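用双臂搭一个叠衣服的工作台:场地、夹爪和动作录制

作者:Morfudd Watkins
分类:共享工坊 / 机器人

这篇写的是在共享工坊里搭双臂叠衣台的过程。机械臂用的是两台二手六轴小臂,控制板是 Nullbridge,夹爪的舵机来自 Kastent。型号不同也可以照着做,关键尺寸和参数需要自己重新量。

读之前默认你已经能让单臂走到指定点位,并且知道急停按钮接在哪一路。这两件事没做完,先不要往下看。

一、台面

台面最好选带布面的。光滑的桌板上,指尖一推,整件衣服会跟着滑走,夹爪什么也夹不到。布面有摩擦,衣服底层能留在原地,上层才掀得起来。

颜色选灰色,中等偏浅。白色台面遇到白色衣边时,分割模型经常把衣边算进桌子里;黑色台面会让深色的指尖看不清。带一点杂色纹理的灰布在两种情况下都能用。

布面要绷紧。铺完用手掌从中间往四边推一遍,有鼓起的地方就拆开那一侧重新固定。鼓包在相机里像一道衣褶,夹爪会去夹它,然后把整块布提起来。

桌角尽量圆一些。袖子和下摆经常拖过桌边,直角容易挂住。

二、机械臂的安装位置

两台臂装在操作者一侧,指尖朝向桌子远端。左右基座的间距按衣服宽度定:把最宽的一件摊平,两只夹爪应当能同时够到左右两个下角,并且在桌子中线上能碰到一起。我一开始装得太宽,中间有一条谁也够不到的区域,后来把每边都往里移了 100 毫米。

固定基座之前,先手动拖着两条臂走一遍全程,确认肘部不会相撞。软限位在这一步就写进配置,不要等到录制时再补。

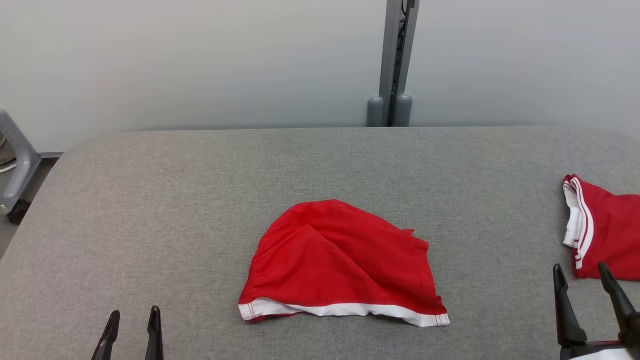

三、准备衣物

初期只用一种颜色的衣服。我们用的是红色带白边的运动衣物,布料不厚,边缘清楚,白边对定位下摆很有帮助。颜色和款式以后再加,一次只加一种。

每次开始前,把要叠的那件随手揉成一团丢到台面上,不要摆得太好。人总是不自觉地把衣服往顺手的方向放,录出来的数据就会偏。我的做法是提到桌面上方 200 毫米处松手,落成什么样就从什么样开始。

备用的衣服可以放在台面的边上,但要给主件留出一段空的台面。两件碰在一起时,先把它们分开再开始录,早期的模型分不清哪一条边属于哪一件。

四、夹爪

指尖要窄,头部磨圆。尖头能插进褶皱里,但也会戳进针织布的线圈;太宽的指头又伸不到衣服下面。磨好以后拿一件旧衣服试,来回刮几次,不起毛、不勾线就可以装上。

两指的张开宽度设成两档:接近时用大开口,下探到布面时收到一半。直接用大开口下去,一次会夹起三四层布,抖开时很费时间。

夹持力从低往高调。在 Nullbridge 的配置里把电流上限设到最小,夹住衣边后提起来,掉了就加一格。能提住单层布就停手。力太大,舵机发热,布上也会留下印子。

腕部相机装在夹爪根部,视野里要能看到两根手指的指尖,还要能看到指尖前方的一块台面。看不到指尖,录下来的画面就没法判断手指在布的上面还是下面。装好后把线缆固定在腕部,留出转动的余量,然后把末端关节从一头转到另一头,检查线有没有被拉紧。

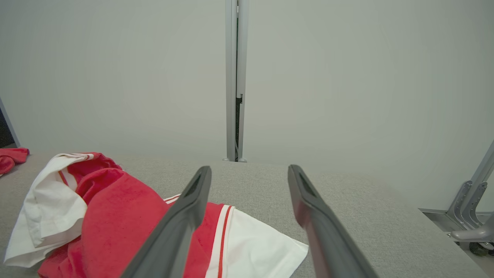 第 101 页

五、找边和展开

展开是整个流程里最慢的一段。步骤如下:

1. 从头部相机的画面里找一段白边。优先选离夹爪近、没有被别的布压住的那一段。
2. 一只夹爪下探,夹住白边,抬高到衣服大半离开台面。
3. 另一只夹爪沿着垂下来的边缘找第二个角。找不到就放下,换一个点重来,不要在空中反复试。
4. 两只夹爪同时向外拉,拉到布面变平时停下。
5. 往桌子远端送,再慢慢往回拖着放下,让布自己铺开。

第 4 步要有力的反馈。没有力传感器的话,可以读舵机电流,电流突然升高时立即停。我没有加这一条之前,拉坏过一条裤腰的缝线。

白色的里层翻到外面时,模型容易把里层的接缝当成下摆。处理办法是多录一些里外翻转的起始状态,数量占到总数的四分之一左右就有改善。

六、录制

遥操作用的是主从臂,从臂跟着主臂动。录制程序是 Testico,按脚踏板开始,再按一次结束。每条单独存一个文件,文件名里写衣物编号和起始状态。

三个相机要同时记录:头部一个,左右腕部各一个。开始录之前核对时间戳,方法是对着三个镜头一起开关一次台灯,看画面里变亮的时刻是否一致。差得超过两帧就重启采集程序。

失败的那几条也留着,放到单独的目录里。夹空以后重新去夹的动作对训练有用,但中途撞臂或者人手伸进来的要删掉。

我们先录了 100 条,只做“夹边、提起、放下”,用来检查流程。流程没有问题以后才录完整的折叠,目标是 1,000 条。两个人轮换,每人录半小时就换手,时间长了动作会变得潦草。
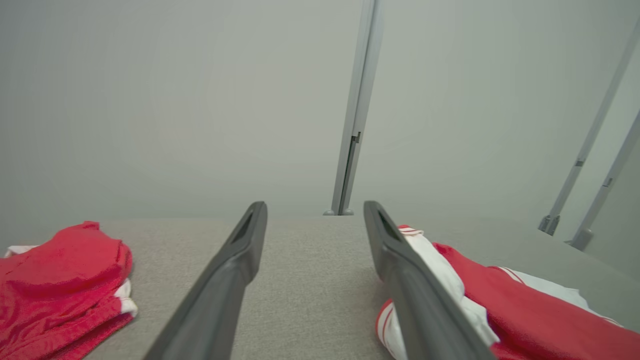

七、灯光和背景

灯要从上方来,尽量散。单个射灯会在夹爪旁边投下很深的影子,模型会把影子的边当成布的边。工坊原来的顶灯加一块柔光布就够用。

背景用纯色的隔板或者墙面。后面如果经常有人走动,就把隔板加高,或者把头部相机往下压几度。桌子后面的立柱可以留着,它们位置固定,不影响训练,还能拿来检查相机有没有移位:每天开工时截一张图,和前一天的叠在一起看,立柱对不上就重新标定。

八、常见问题

夹爪总是夹空。先查高度标定。布面有厚度,而且会被压下去,用硬桌面标定出来的零点通常偏高。在布面上重新标一次。

夹起来以后衣服打转。夹点离角太近。往里移两指宽再试。

两臂动作不同步。检查两块控制板是否接在同一个集线器上。我这边换成各接一个口以后就正常了。

折完以后边对不齐。多半是展开没有做好,折叠那一步不用改,回去看第五节。

换了一件衣服就不会叠了。正常现象,这件衣服要单独补录。补录时把旧衣服也混进去一些,否则原来会叠的也会变差。

支架图纸和 Testico 的配置文件放在 Cherkaoui 工坊的共享盘里,目录名是“叠衣台”。三月以后改过一次支架孔距,下载时取日期较新的那份。

上一篇:给小臂换减速器
下一篇:用脚踏板控制录制程序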